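Shared Keys in a Student House: Storage, Loss and Return
Project report, Domestic Environments module
Gelville College, Department of Design and Housing Studies

Summary

The project examined how keys, cards and tags are kept in shared student accommodation, and whether a fixed row of wall hooks reduces the time residents spend looking for them. Work was carried out in May at Skistach House, a residence managed by the college. Residents kept a written record before and after the hooks were fitted. The number of recorded searches fell, although the results differed between items used daily and items used only occasionally.

1. Background

Skistach House has shared kitchens, a laundry, a bicycle store and a meter cupboard. Each has its own key. The bicycle store and the laundry may also be opened with a card. Under the present tenancy terms, one set of these keys is issued to each floor and is held in common by the residents of that floor. The charge for a replacement set is 40 pounds and is divided equally between them.

Before the project, the common set on the floor studied was left in various places. Residents named the kitchen windowsill, the top of the refrigerator, a bowl by the door and the pockets of coats. The set was not always kept together, as individual keys were removed for convenience and returned separately.

2. Aims

The project had two aims. The first was to establish how often shared items were missing when wanted, and for how long. The second was to test a simple means of storage that would require no electrical work, no locks and no continuing cost to residents.

3. Method

A record sheet was placed inside the kitchen door. Residents were asked to enter each occasion on which they looked for a shared item, the item concerned, and the time taken to find it. Searches of less than one minute were not entered. The first period of recording lasted two weeks. The hooks were then fitted, and a second period of the same length followed.

A short questionnaire was issued at the end of the second period. It asked where residents put shared items on coming in, whether they had used the hooks for personal items, and whether the position and height of the hooks were suitable. Replies were given without names.

Three types of storage were considered at the planning stage. A lidded key cabinet was rejected on grounds of cost and because its contents could not be seen when it was shut. A shallow tray was already known to attract post, coins and receipts. A hook rail from the Ozoliņš range was chosen from the supplier's catalogue and was fitted by the college maintenance team on a Tuesday morning. The position was agreed with residents beforehand, near the entrance to the floor and clear of the door swing.

4. Results

In the first period residents recorded 26 searches, with a combined time of 270 minutes. The longest concerned the key to the meter cupboard, which was eventually found in a drawer of baking equipment. In the second period there were 4 searches. Three of these concerned the laundry card and one the meter cupboard key.

The laundry card was the item most often away from its hook. Residents explained in the questionnaire that they kept it with them between loading and emptying a machine, and that it was then carried to their rooms with the clothes. The rail did not alter this habit. The bicycle store key was returned more reliably, and no search for it was recorded after the rail was fitted.

5. Use of the hooks

No hook was labelled or assigned by the project. The intention was to observe whether residents would settle on an arrangement of their own. Use was concentrated at the left end of the rail, where keys, a clear card sleeve and a black card hung close together beside a teal plush toy. The three hooks at the right end were empty. 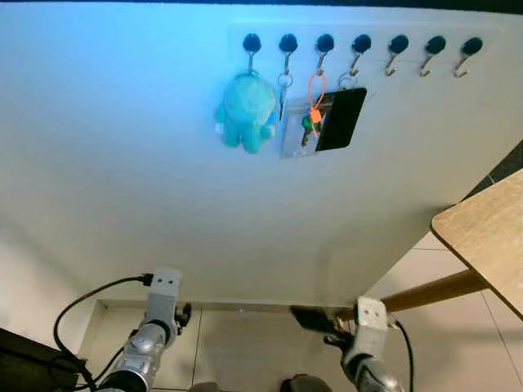 6. Discussion

The fall in searches is considerable, but it should be read with care. The second period included several days on which residents were away, and the presence of the record sheet may itself have encouraged tidier habits.

Crowding was the chief complaint in the questionnaire. Where flat items and bunches of keys hang side by side, one must be moved to reach another. Wider spacing would ease this, as would an agreement to leave a hook free beside any card sleeve. Some residents asked for labels, while others preferred the rail without them. Opinion on the height of the rail was generally favourable.

7. Recommendations

The laundry card should be fastened to a large tag so that it is less easily carried off in a pocket or basket.

Residents should be invited to agree an order for the hooks at the start of each term.

The same trial should be repeated at Gorndale Court, where floors are larger and the entrance is shared by two kitchens. Recording there should run for a full term.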